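Gindmont > Workshop notebook > Kodomo hand-helds > April

April, started after lunch, finished a lot later than I meant to

Kodomo pair back in one piece and I am very pleased with it! Writing this up while it's fresh, for me and for whoever has it next.

Where we were: left gripper closing late. You squeeze, there's a little dead bit at the start of the trigger, then the fingers go. Right one fine. In the Nullness logs it shows as a flat step at the bottom of the opening curve, and once you've seen it you see it in every file. The counter on the left said 3,725 closes when I took the cover off, so it has worked for its living.

First idea was the finger pads. Wrong, but I had them off anyway, so they got a proper clean. Warm water, a drop of dish soap, soft brush, air dry. Please don't use the solvent from the paint shelf on these. It leaves the curved face shiny and then you can't hold anything smooth.

Second idea was the linkage, and that was it. The pin through the inner finger had a groove worn in it that you could catch with a fingernail. Lovely, clear fault, the kind you want. The Ezeani spares bag has pins but they're a hair over size, so I spun one in the drill and took it down with 800 paper, a few strokes at a time, wiping and trying the fit in between. It should push in with your thumb and not drop out when you turn the gripper over. I got greedy with the first one and it rattled. The second is perfect, slides in with that tiny bit of drag, and the dead spot on the trigger is gone!

Swapped the pin on the right gripper too while the tools were out. The old one wasn't bad but I'd like them to age together.

Grease: the clear stuff, a smear on the pin, none on the finger faces, none on the trigger pivot. The trigger pivot runs dry. It picked up lint last winter when somebody (me) greased it.

Marker blocks. Both came off so I could get at the covers, so both needed seating again, and I want to write down the order because I did it badly the first time round:

- clean the seat on the gripper, clean the underside of the block, check for grit
- block on, screws in finger tight
- push the block back against its stop and hold it there
- tighten a bit each side, swapping sides, still holding
- only then check it against the reference pose

If you let go before the screws have bitten, the block creeps forward. It's a very small creep, but out at the fingertips it adds up and Nullness puts your fingers inside the thing you're gripping. I had the fingertips sunk nicely into the bench top for a good half hour before I worked out what I'd done.

Also, the blocks are not swappable left for right. They bolt on either way, very obligingly, and then the software has your hands crossed. I've put a paint dot on the inside face of the left block and a matching one on its gripper. Dots face each other, go home happy.

Wiping the printed faces: dry microfiber, nothing else. A scuffed black square costs tracking at shallow angles, which is just where you are when you're reaching low.

Then the fun part. Bench checks only tell you so much, so I took the pair through to the appliance room to try them among the big stuff, washers and toilets and all. It's a good test of tracking because you're working down near the floor one minute and up at a detergent drawer the next, with shiny floor underneath and people about. I did slow sweeps first with the fingers open, then fingers closed, then little trigger squeezes on nothing at all, watching for that step at the bottom of the curve.
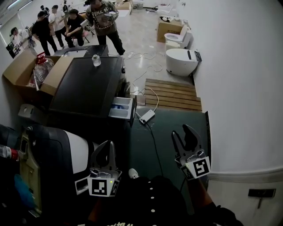
No step. I ran the left one slow, fast and in silly little flutters, and the curve comes off the bottom clean every time. The right one matches it so closely that when I laid one trace over the other I thought I'd loaded the same file twice. I checked. I hadn't. I may have whooped.

Tracking held up well too. It dropped out when I rolled my left wrist too far under, but it has always done that and it comes back as soon as you roll out again. I'd still like to try tipping the left block's mount a touch outward. Not today.

Routine from now on, and I'll put this on the lid of the case:

Every session: look at both blocks, try to wiggle them, wipe them dry. Squeeze each trigger slowly and feel for a dead spot. Reference pose before you record.

Every month: fingers off, wash the pads, look at the pins. If your nail catches, change it, and change its partner.

Still to do:
- ask Ezeani whether they can do the pins at the right size so I can stop playing at lathes
- new foam for the case, the left-hand slot presses on the trigger
- find the good hex driver (last seen in my hand)
- find out if Nullness can warn when left and right blocks are swapped. It must know!

Old pins are taped to the inside cover of the paper notebook if you want to feel the groove. Worth a look, it's a beauty.

Comments

9:10 am
The dead spot was driving me up the wall, thank you. I'd been blaming my own hand. Does the pad wash go for the older lighter pads as well?

9:35 am
Same wash, but let them dry longer, they hold water in the back. Keep them off the heater.

11:50 am
Hex driver is in the drawer with the calipers. Sorry.

4:20 pm
Had a go with the pair after lunch and the left feels brand new. Plus one for tipping the mount outward, I lose it at the same wrist angle. I can print a wedge if you tell me what you want.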